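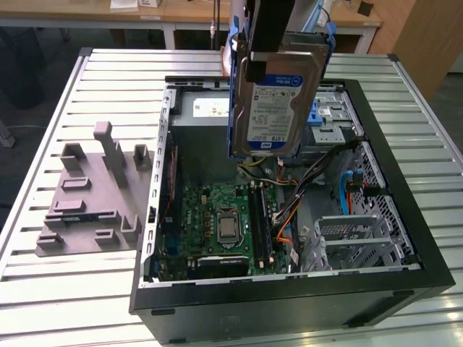
Mei-kuen Yip wrote in after the last issue to ask why we bother with so many examples of the same job. Surely, she said, once the arm has been shown how to put a drive into a computer a few dozen times, the rest is repetition?

It's a great question, and it landed in the same month we passed 500 recorded runs on the desktop bench at Pristgate, so let's get into it!

A short answer first: the runs are much less alike than they sound. One session has the tower turned a few degrees on the table. In the next, the SATA cables are bunched near the bay, and the arm has to come in past them. The hard drive, in its blue plastic caddy, might be gripped high or low, and a grip that feels fine in the air can be hopeless once the rails are involved (we have plenty of those on record, and we keep them, labeled as misses). A model trained on our first 40 runs did nicely with the case exactly where we'd left it. We slid the case over by a hand's width and it went straight for the power supply.

So the operators at Sodard now change something before every run. They move the case, push the cables around, or start the arm from a new spot. Each run is one demonstration from pickup to release, driven by a person the whole way, and the operator adds a one-line note at the end. I love reading these. "Came in too steep, backed off, second try OK" is worth a lot to us, and the backing off is the part I'd never have thought to script. Those recoveries are turning out to be some of the best material in the whole set.

The latest model, trained on everything up to the end of September, seated the drive in 79 percent of our test runs with the case moved. That's a big jump and there was some shouting in the hallway. It still struggles when a cable lies across the bay, so October is going to be cable month.

The target for this task is 3000 runs, split between Pristgate and the second bench at Au. After that we start on memory modules, with much smaller parts and a lot less room for the fingers. Sasen has the storage sorted for both sets, and the first batch of desktop runs will be open to all the project teams once the notes have been checked. If you have an old tower with a removable side panel, we'd love to borrow it. Different cases are the one thing we can't get by nudging the table.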